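Visit Report: The Skirthorpe Tunnel and the Plornelden Folklore Archive

Prepared for members of the Regional Legends Study Circle

In October, a party of 15 members traveled to Skirthorpe to visit the disused railroad tunnel north of the town and the archive at Plornelden, where most of the written material on the tunnel is kept. The visit was arranged by Sakda Wongsuwan, whose paper on haunted tunnels was circulated to members in the spring.

The tunnel

The party met at the old freight yard at 4 p.m. and walked to the south entrance by the gravel path. The tunnel is 1,337 feet long and was closed to rail traffic when the line was moved to the east side of the valley. Local people know it as the Lamp Man's Tunnel. In the usual version of the story, a signalman was killed inside while looking for a missing child, and his lamp may still be seen moving along the wall by anyone who enters alone after dark.

Members were reminded that the story has changed a good deal over the years. The oldest account held at Plornelden makes no mention of a child. It speaks only of a light and of a sound like a shovel being dragged over stone. The child first appears in a school magazine, and the warning against entering alone seems to be later again.

The party went in as far as the second brick alcove, where the footing becomes poor. Visitors have left candles and coins there, along with a number of handwritten notes addressed to the Lamp Man. The notes were read where they lay and were not removed. Several asked for help with examinations. At the request of two members, all flashlights were switched off for 2 minutes. No light was reported. One member heard a scraping noise from the north end, and another believed it to be water running in the drain. Both statements have been entered in the visit log.

The archive

The Plornelden archive occupies the upper floor of the former grain exchange. The party was shown the Sales collection, which contains 200 letters sent to the local newspaper on the subject of the tunnel. The letters vary widely in quality. Some are plainly jokes, and a small group in the same handwriting was signed with different names. Others are careful and detailed, and give the weather, the direction of travel and the names of companions.

The Ralta recordings were also played. These are interviews with former railroad workers, made while the line was still in living memory. None of the men interviewed had seen the light. Most had heard of it from passengers, and one said that the crews used the tale to keep boys off the track. The archive hopes to complete typed copies of the recordings by next fall.

Mr. Wongsuwan closed the afternoon with a short talk on other tunnel legends that share the lamp and the search. Members who wish to consult the letters should write to the archive in advance and state which folders are required. Sturdy shoes are advised for the tunnel, and the north entrance remains fenced. 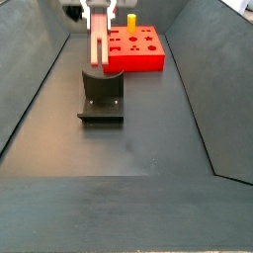

Robot gripper beside a red shape-sorter block.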